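Chapter 7
Surfaces and Storage in the Home Kitchen

Chapter goals
After reading this chapter, you should be able to:
Name the main groups of surface materials used in kitchens
Tell the difference between a solid material and a surface finish
Plan drawer and cabinet space around the tasks done in a room
Read a simple cabinet schedule

Key terms: face, carcass, trim, overlay, run, veining, landing space

7.1 Why surfaces come first

Most people begin planning a kitchen by thinking about appliances. Designers usually begin with surfaces. The counters, floor, and cabinet fronts take up most of what a person sees on entering the room, and they take most of the wear. A stove can be replaced in an afternoon. A floor that has to come up means moving nearly everything that stands on it.

A surface has two jobs. It has to stand up to use, and it has to look right next to the surfaces it touches. The second job causes more trouble than students expect. Samples are small, often the size of a playing card, and a pattern that looks calm on a card can look busy across a long counter. Speckled stone, veined stone, and strong wood grain all change in this way. Always ask for the largest sample the supplier will lend, and look at it lying flat if it will be used flat.

The case study for this chapter is the Radunis house, a one-story home with a long kitchen and a single doorway. The owners wanted deep storage and were willing to mix patterns. Their cabinet order, placed with a firm called Mollah, is reprinted at the end of the chapter as Schedule 7-A.

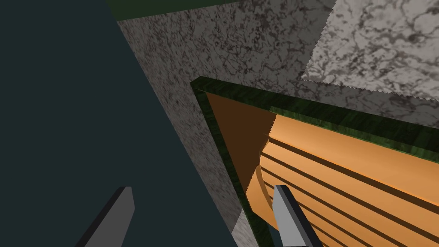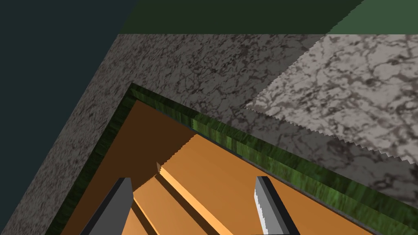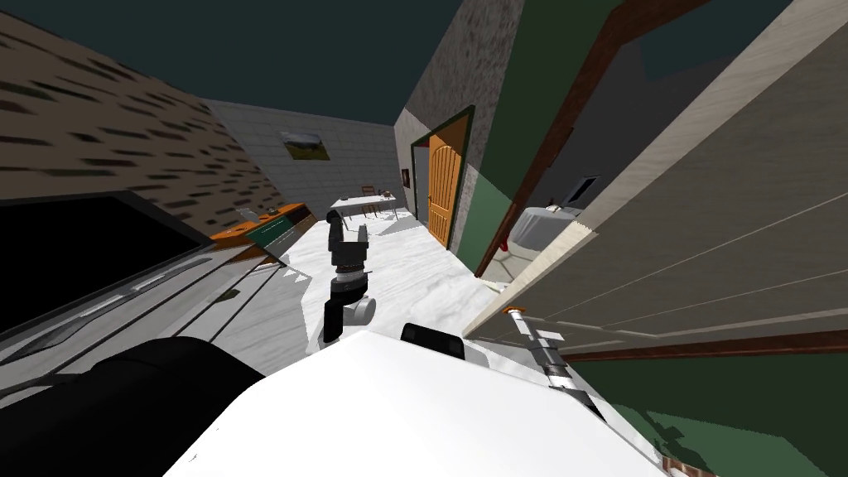

7.2 Counting patterns

A useful first step in any surface plan is to list every pattern in the room. Write down the material, where it is used, and whether the pattern is speckled, veined, grained, or plain. Plain surfaces belong on the list too. In a room with several patterns, they give the eye a place to rest. A white floor with faint gray veining, as in the third picture, is close to plain and will sit under almost anything. A gray speckled counter beside a streaky green rim, as in the second, asks for more care – both patterns are strong, and they meet along a line. When two strong patterns meet, one of them should cover much less area than the other.

Color is handled separately. Two patterns can share a color and still clash, and two plain surfaces of different colors rarely do.

7.3 Drawers or doors

Below the counter, the main choice is between drawers and cabinets with doors. A drawer brings its contents out to the user. A cabinet makes the user reach in, and items at the back are often forgotten. Drawers cost more per foot of run and lose a little width to their slides.

For planning purposes, write the heaviest expected load beside each drawer. In the Radunis schedule, the pot drawer is listed at 40 pounds and the pantry drawer at 100 pounds. The second figure calls for a heavier slide, shown in the schedule as part number 2202.

Exercise 7.1
Choose a kitchen you know well and make a pattern list for it. Mark each place where two strong patterns meet.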